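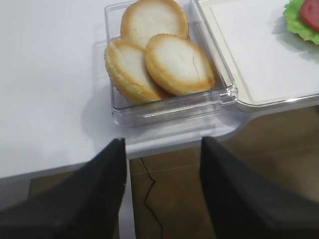 Figure 12.1 Wrist camera view at the start of a sandwich demonstration. The gripper is open in front of a clear container of bun halves, with lettuce and tomato on the tray beside it.

Textbooks / Engineering / Robot Programming
Search this book Go

Chapter 12
Showing the Robot What to Do

In Chapter 11 you wrote out every motion of a pick-and-place job as a list of positions. That method works well when the parts arrive in the same spot each time. It works poorly for food. Bun halves lean on one another, lettuce has no fixed shape, and a tomato slice can slide when it is pressed. A program that covered each case would be very long, and the first odd slice would still stop it.

This chapter takes another route. A person performs the task through the robot, and the system records what the arm did along with what its cameras saw. One such recording is called a demonstration. A set of them becomes the material from which a control policy is learned.

There are two common ways to give a demonstration. In hand guiding, also called kinesthetic teaching, the person takes hold of the arm and moves it through the task. In teleoperation, the person works a separate device – a joystick, a handheld controller, or a smaller copy of the arm – and the robot follows. Hand guiding needs little equipment, but the person's hands and sleeves often end up in the camera view. Teleoperation keeps the view clear and costs more to set up.

Look again at Figure 12.1. The wrist camera sees both fingers and the food in front of them, and it moves wherever the gripper moves. It shows very little of the rest of the workspace. Section 12.3 explains how a second, fixed camera is used to make up for this.

The sandwich task returns throughout the chapter. Our data come from the Giraldo kitchen set, recorded at the Githolm teaching lab under Gilberto Correa. The set holds 413 demonstrations by 26 operators, all made by teleoperation with the Bimis controller. Some operators had long practice and some had none, and the difference shows in the recordings. New operators pause above the food, close the fingers early, and back away to try again. Whether to keep such recordings is a real question, and we take it up in Section 12.5.

Before you begin, review joint and tool coordinates (Section 2.4) and gripper force limits (Section 9.2).

Key terms
demonstration, hand guiding, teleoperation, leader arm, wrist camera, policy

12.1 Hand Guiding

To guide an arm by hand, the controller must first stop holding its position and carry only the arm's own weight.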